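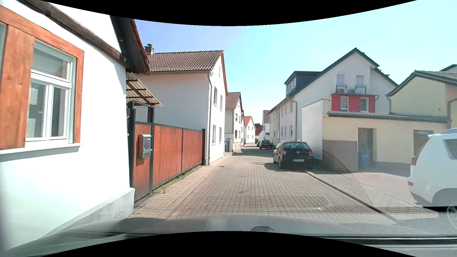 A narrow paved street from one of our residential runs, with the dashboard showing at the bottom.

Garage tips for recording drives that a learning system can use

Last updated 02/05/2026

We collect everyday driving for the Deltow project, which is teaching a driving system by showing it how people drive. Most of the work happens before the car leaves the garage, with a cloth and a roll of tape.

Clean the glass inside and out
Wipe the inside of the windshield with a damp microfiber cloth, then again with a dry one. Go easy on glass cleaner near the camera mount. Reflections are a separate problem – a clean windshield will still mirror whatever is on the dash. Clear off papers, phone holders and anything shiny. A piece of matte black felt cut to fit helps a lot on sunny days.

Fix the camera and leave it alone
Tighten the mount, then mark its position with two strips of masking tape. If it gets bumped, stop the recording and start a new one. We use a Clallier clamp and check the screws every 5 drives.

Drive the way you normally drive
Slow down for parked cars as you would on any other day. The system copies what it is shown, so a stiff, overcareful drive teaches it to be stiff too. Narrow streets with cars along one side are worth repeating at different hours, when the shadows fall differently.

Include plenty of intersections
Our March set had 156 clips and only 26 with traffic lights in them, so we went back for more. Keep the greens as well as the reds. Oncoming buses and trucks are good to have, and so are junctions with big direction signs.

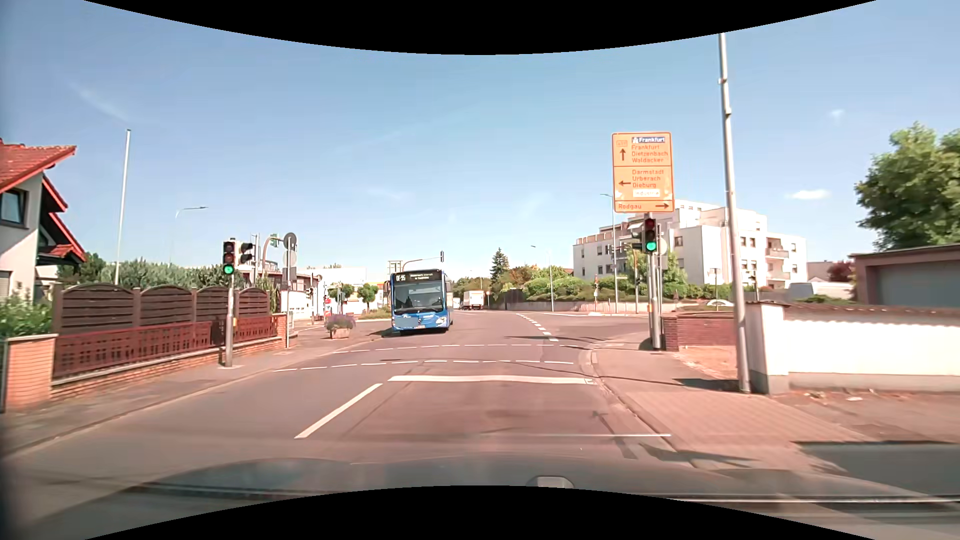 Label the same day
Copy the card when you get home and write one line per clip: road type, weather, anything odd. Findent keeps our notes, but a spreadsheet does the job. Mark the clips you want to throw out and have a second person look before you delete them.

Storing the gear
Keep the cards in a small parts box with a lid, full ones label side down. The felt goes flat under the seat.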